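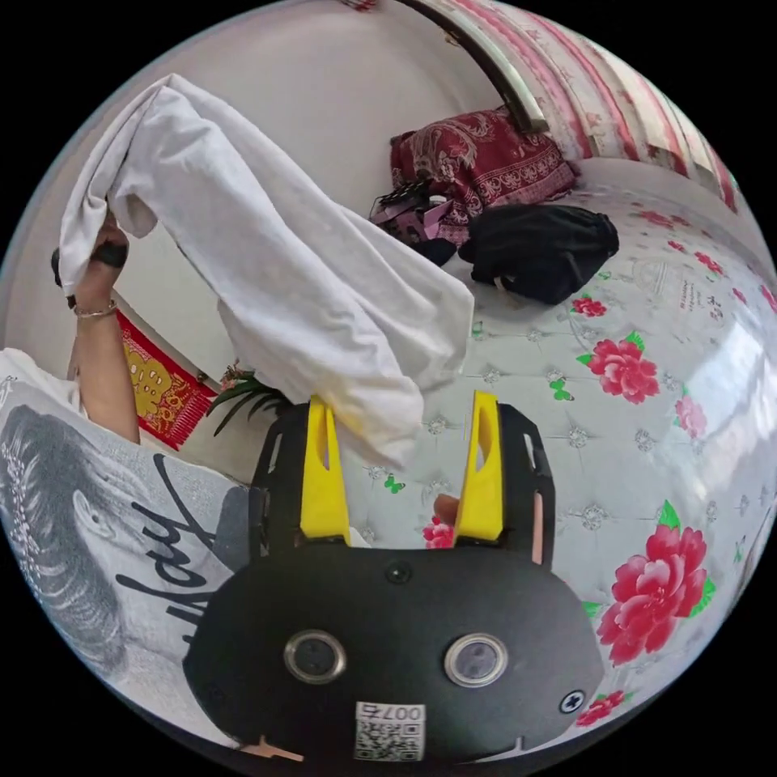 Hand-held gripper with white cloth, bedroom fabric handling session.

Tasamico Hand-Held Gripper, Two-Finger

Product overview

The Tasamico hand-held gripper records manipulation tasks without a robot arm. The operator carries the unit, closes the fingers on the work and performs the task at normal speed. The unit shown has a black housing, a slotted front frame and two yellow fingers with cutouts. A QR label on the housing identifies the unit in the session log.

Demonstration at Jultlow

The gripper will be shown at the Jultlow open day on May 17, 2019. Janaka Jayasinghe runs the fabric station. Work is done on a made-up bed with a printed cover, in ordinary room light. Items are household clothing and plain cloths. Visitors may handle a unit after the first run.
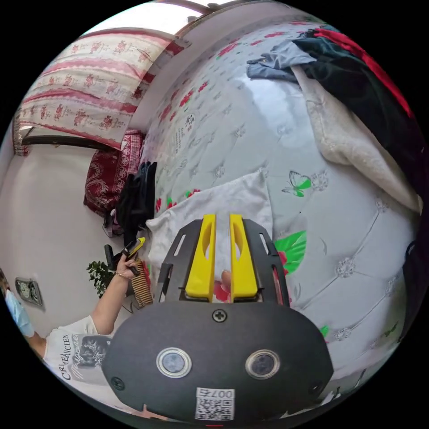

Cloth is a hard case for any two-finger tool. A crumpled piece has no fixed grasp point, and the operator must find an edge before lifting. The fingers should approach low, with the tips straddling a fold. Close slowly. If the cloth bunches between the fingers, open fully and start again from a different fold.

Specifications

Fingers: 2, yellow, replaceable
Unit weight: 357 g
Runtime per charge: 4 hours
Rated finger cycles between inspections: 200
Spare finger pairs included: 4
Carrying case: Sondico, sold separately
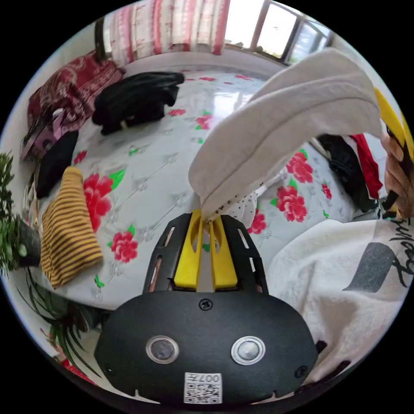

Long pieces are best held at both ends. Keep light tension on the fabric and move both hands at the same rate. Snaps and other hard trim should stay clear of the finger tips, as they reduce grip and mark the finger surface.

Ordering and service

Units are supplied through Bhuiyan. Orders placed at the open day ship in June. Finger pairs can be changed by the user. Housing repairs are returned to Bhuiyan with the QR label intact.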